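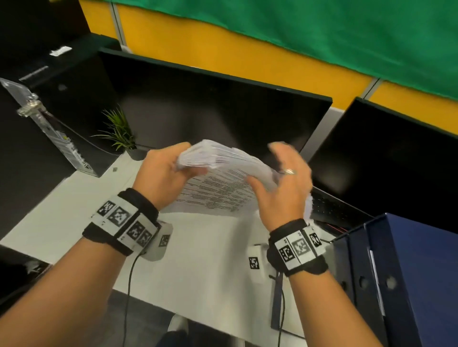
Crichton Archive: Frequently Asked Questions on Document Deposits

Who may deposit papers with the archive?
Any resident, society or business with a connection to the parish may offer papers. Deposits from further afield are considered where the content relates to local history.

How do I make an offer?
Please write to the Deposits Officer, Morven Menzies, with a short summary of the papers, their dates and their general condition. A reply is normally sent within nine working days.

Do I need to sort the papers first?
No. Please leave them in the order in which they were kept, as this may help staff to date them. Paper clips and elastic bands may be removed – staples should be left in place.

Are photocopies and printed typescripts accepted?
Yes, if the original is lost or held privately. Only two copies of any item can be kept.

Do I remain the owner?
You may choose between a gift and a loan. Loans run for a minimum of five years and are set out in a signed agreement.

Can a deposit be closed to the public?
Papers naming living persons may be closed for a fixed period. Requests are decided by the Archivist, Signe Fagerlund.

When can I bring papers in?
Deposits are received by appointment between 10 am and 3 pm. The archive is closed to new deposits throughout June for the annual stock check.

How many items may I consult in one visit?
Readers may order up to six items per visit. Further orders may be placed once the first have been returned to the desk.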